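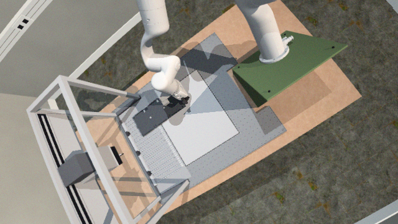
Search this site Enter keywords Go

RIVAS SPEEDWAY MOVES PIT GATE, KEEPS THE MUD

June, 6:40 a.m.
By the sports desk

RIVAS – The pit gate at Rivas Speedway will move to the north side of the property starting with the next points night, and racers who have used the old one long enough to know each pothole by depth will have to learn some new ones. The track announced the change along with its midsummer rules sheet, which runs longer than it used to and reads like it was written by someone who has been yelled at in a parking lot. Cars will go through tech before they are assigned a stall, one at a time, on the flat concrete by the scale house. Tech at Rivas is a tape measure, a flashlight and a long silence.

The gate opens at 3 p.m. and closes at 5:30 p.m. Anyone arriving later than that starts at the back of the heat, no matter how good the story about the trailer tire is. Last season's stories were very good.

Street stocks get the most attention in the new sheet. Minimum weight goes up by 84 pounds to 2,765 with the driver in the seat, and bolt-on ballast has to be painted white with the car number on it. The track spent part of last year collecting unmarked lead from turn three and would like to stop. The Dotatport 40, the division's long race, now pays $1,000 to win, paid by check at the pit shack after post-race tech and not one minute before.

Four-cylinders stay as they were, apart from a line stating that a muffler must be attached to the car for the whole race. Mini modifieds can run either the Gendum tire or last year's Zeltis while supplies hold out. Supplies of the Zeltis are believed to consist of whatever is stacked in people's garages, so this could take a while.

The infield drain, a topic at Rivas for longer than some of the drivers have been alive, will be looked at after the season. Until then the low spot behind stalls 20 through 26 remains available on a first-come basis. Boots are suggested.

Grandstand admission does not change. The opener drew 584 paid, a decent crowd for a night when the wind took down both the scoreboard cover and the funnel cake tent. The cover has been put back up. The tent is still being discussed with the neighbor whose field it is in.

Hot laps are at 6 p.m. and racing starts at 7. Rain calls will be made by 2 p.m. and posted on the track's phone line, which has been fixed.

COMMENTS (4)

turn4dad
84 lbs is a lot to find if you're already built light. Guess I'll quit dieting.

loosenut_17
Phone line is NOT fixed. Called twice and got last year's schedule.

BackrowBev
Does the north gate have a bathroom or is it still the long walk? Asking for my knees.

turn4dad
Long walk. They moved the gate, Bev, they didn't move the bathroom.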